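## 4. Recording the bag-frame task

OK, you've got both grippers talking to the recorder (if you haven't, go back to section 3, I'll wait). Now we collect some demos!

1. Put the bin near the middle of the table with the printed side toward you. I move it a little between takes so the model doesn't learn one exact spot.
2. Line the bin with a fresh bag and fold the edges over the rim. Sloppy folds are fine, tidy ones are fine, we want both.
3. Sit down, pick up a gripper in each hand, and squeeze each one shut and open 2 times. Watch the Barnano window while you do it. Both width traces should move.
4. Start the take with the foot switch, then hold still until you hear the beep.
5. Bring the wire frame over the bin with the right gripper and keep the left one close, ready to steady the bag.
6. Lower the frame over the bag until it sits on the rim, let go, and back both hands off before you stop the take.

**Note:** Go slower than feels natural. My first batch in Lititz was so quick that Eldana Zeleke threw out 13 takes for motion blur, and she was right to (I did sulk).

**Caution:** Keep the gripper cables off the bin. If one snags, stop the take and mark it `bad`. Please don't just carry on and hope, I've had to dig those out by hand later and it's miserable.
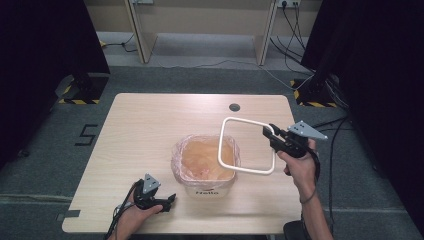

*Step 5: frame in the right gripper, left gripper empty, pointing at the bin.*

7. Fumbled it but recovered? Keep the take and tag it `recovery`. Refugio Palacios trains the Tiedemann policy on those too, and he never has enough of them.
8. Type your initials and the station number in the log before the next take. Take 1729 still has neither, so if that was you, come tell me!

**Note:** If the left and right traces come up swapped, stop and re-pair the grippers (section 3.2). Switching hands won't fix the labels.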